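Our project for the robotics club was called Flotari, and the goal was simple to say: find an object on a soft surface and pick it up. Jiahui wrote the detection part, Corentin did the arm, and I looked after the training pictures, all 1571 of them!
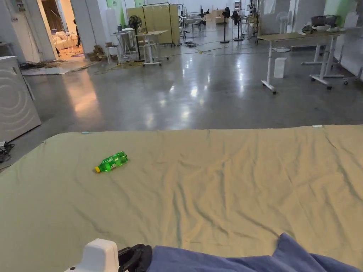
Soft surfaces were the part we enjoyed most, although they gave us plenty of trouble. Every crease makes a shadow, and our first model loved shadows. A green bottle on a green sheet was a really good test for it, and the yellow cap helped more than we expected. After 19 training runs we were so happy with the results (even Corentin cheered).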